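Subject: Re: [skondis-players] Lumbao 11 patch, franchise mode still broken?
Date: March 11, 2026

Quick reply, on lunch, sorry for typos.

> Has anyone got past season two in franchise since the
> Lumbao 11 patch? Mine hangs on the draft screen every
> time. Also the running game feels way off, my fullback
> gets 400 yards by midseason and I'm not even trying.
> Sliders are all stock. Is it me or the game?

It's the game. Mostly.

Draft hang — known since December. Comes from custom rosters with a team that has no kicker. CPU tries to draft one, can't find a slot, sits there forever. Open the roster editor, check every team, not just yours. Mine was the Bandumetti expansion squad, which I'd never even looked at. Gave them a kicker, draft went thru first try. Save under a new name before you do this, the editor overwrites without asking.
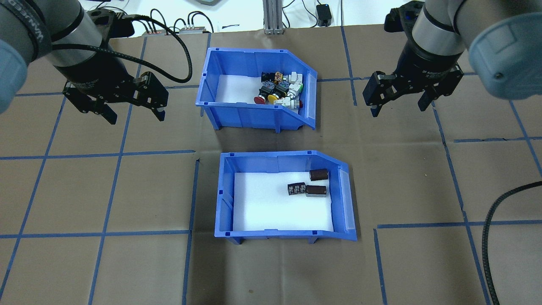 Two arms, two blue bins, tape grid on brown paper.

Running game. Two things going on. Linebackers bite on the fake no matter what you set play recognition to, so anything up the middle is free yards. And fatigue doesn't carry over between drives anymore, so the fullback is fresh all game long. My guy went for 109 in one half against a good defense. In one half!! On the old build he'd be sucking wind by the second quarter.

What I do for now: tackling up a couple notches for CPU, fatigue all the way up, injuries left alone. Not perfect 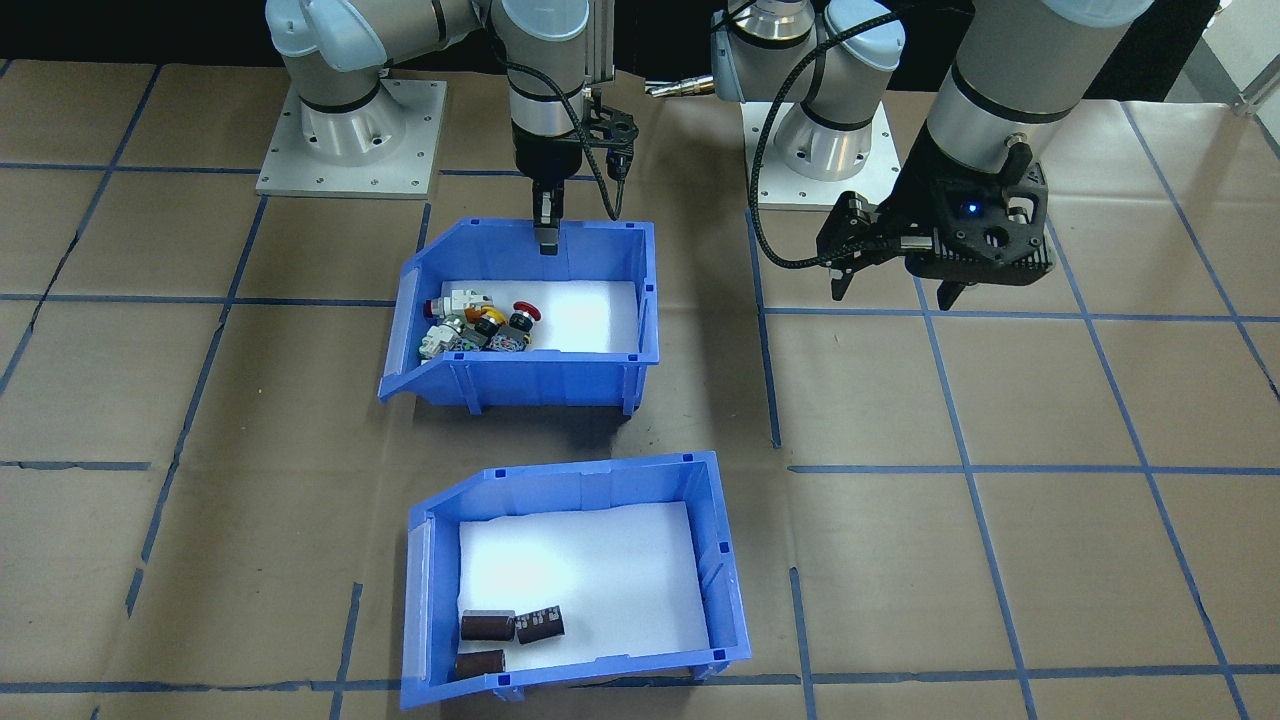
but the scores look like football scores again. Passing I haven't touched, seems fine, maybe a little too many drops on short routes.

The other option is the Sasar roster pack, which redoes all the ratings for lineman and LBs. Good pack. But it's 500 players to import and the importer chokes if you've got any accented letters in the names, so clean those up first or you'll be starting over. Ask me how I know.

Don't bother with the slider file pinned on the forum, it was made for the build before and makes field goals basically automatic.

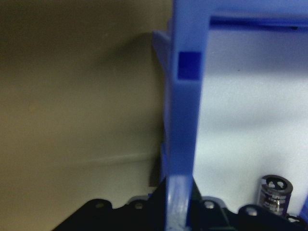 Blue bin up close, gripper at the bottom.

If the draft still hangs after the kicker thing send me the save and I'll look tonight. Zip it please, the list eats big attachments.

Oh and turn autosave off during the draft. Forgot that part.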